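Ticket 632 – Comparing the Tirklow and Zamden finger sets on the push-button sorting task
Opened by: Loretta Alcantara
Assigned to: Otis Pruitt
Project: Dunleavy
Opened: 2024-01-03
Status: Waiting on reporter

Summary

Hi Otis, and happy new year! I hope you got some rest. I'm picking up the finger comparison we left half finished in October, and I'd love your eyes on it before I go any further, because the two sets of numbers don't agree with each other and I've been staring at them long enough to stop trusting myself.

The job is the same one as before: two arms, one shared table, a tray on either side, push-button switches picked up and put in a tray. All of it is in simulation. I ran 20 attempts with the Tirklow finger profile and 20 with the Zamden profile, same controller (Tronodia, default gains), same seed list. With Tirklow the switches stay put nicely once they're gripped. With Zamden they tend to roll a little as the fingers close, and then the wrist goes off to the tray with the switch hanging at an angle. I know the Zamden pads are supposed to be the grippier ones, so either I've mixed something up or the contact settings aren't being read.

What I've checked so far

1. Finger opening at the start. My first thought was that one profile was starting half closed, so I went back to the wrist view. The fingers are wide open over bare table, with the red tray off to the left and the switches lying well clear of it, so I'm happy to cross that one off.

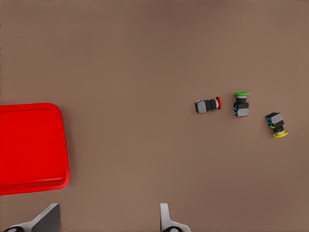 2. Switch orientation. They don't all lie the same way, and the diagonal ones (the yellow cap especially) give Zamden the most trouble. I reran with every switch turned square to the gripper and the rolling got better, though it didn't go away. I really thought I had it there for a minute!

3. Friction values. I opened both profile files side by side and they look right to me, but you know those files far better than I do, so please don't take my word for it.

4. Both arms working at once. Run 424 is the one I keep going back to. The grippers are down in the middle of the table very close to each other, with two small parts between them, and I started to wonder if the arms were disturbing each other's parts. I slowed the right arm down to give the left one more room – no change that I could measure.
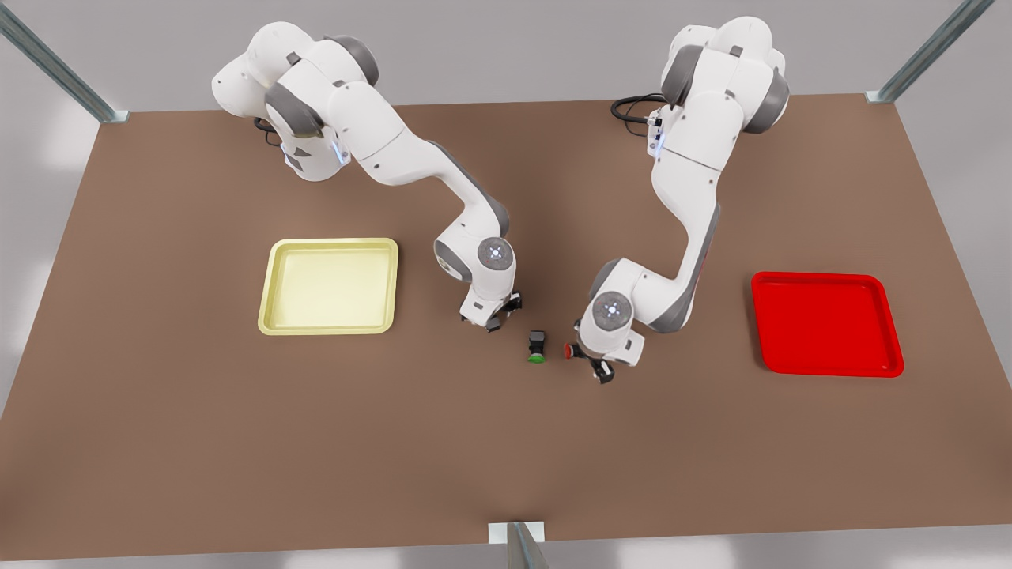

Run 424, overhead view. Both grippers low at the center of the table, yellow and red trays still empty.

Reply from Otis Pruitt

Happy new year to you too, Loretta, and thank you for writing all this up so carefully, it saved me a good hour. I don't think you've mixed anything up. I had a look at the Zamden profile and the friction numbers are fine, but they're attached to the finger body, and the pad is a separate part in that model. So the pad picks up the Tronodia default, and the default is pretty slippery. The Tirklow fingers are modeled in one piece, so they never ran into this.

Could you try the following when you have a moment?

– Copy the friction block from the finger body to the pad, on both fingers and on both arms (I forgot the second arm once and lost an afternoon to it).
– Leave the gains alone for now.
– Put the right arm back to its normal speed.
– Rerun 3 attempts from the diagonal starts before doing the whole batch again.

On the crowding in the middle, I'd like to keep an eye on it but I wouldn't chase it today. If the rolling goes away with the pads fixed, we can open a separate ticket for the spacing.

Reply from Loretta Alcantara

Oh, that makes so much sense, thank you! I would never have thought to look at the pad as its own part. I've got the change in for the right arm and I'm doing the left one now. I'll leave the ticket open and add the short rerun as soon as it's through. Do you want the wrist view saved for all of them or just the failures?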